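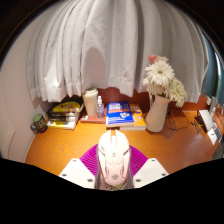 April, 9:40 am. Mouse checks, desk by the window

Carried on with the white mouse. Shell is in decent shape, no cracks found along the center ridge. Glossy finish shows fingerprints straight away, so wipe before handing back. Emblem on the palm rest is faint, leave it alone, no alcohol there.

Click test: 800 presses on each main button, done in 2 sittings. Left registered all of them. Right missed 9, most of them near the start. Ran it again after lunch and got no misses, so I am not opening it yet. Ji-hoon thinks it is dust under the button. Could be.

Weight on the small scale: 138 g with the cable coiled on the pan. Not a useful figure. Redo with the cable held up.

Tracking straight on the wood was fine with the grain and a bit jumpy across it. Try the gray mat from the Gavonent box and write down which side was up.

Curtain: keep it drawn for the tracking runs. Luana had it open in the morning and we got different numbers with sun on the desk. Those are crossed out on the Drirbridge sheet, please don't copy them over.

Still to do:
scroll wheel, both directions
side of the shell near the bottom edge, check the seam with the loupe
ask Clerkeck if they have spare feet in this size

Things along the back of the desk stay where they are until Luana has finished her own list.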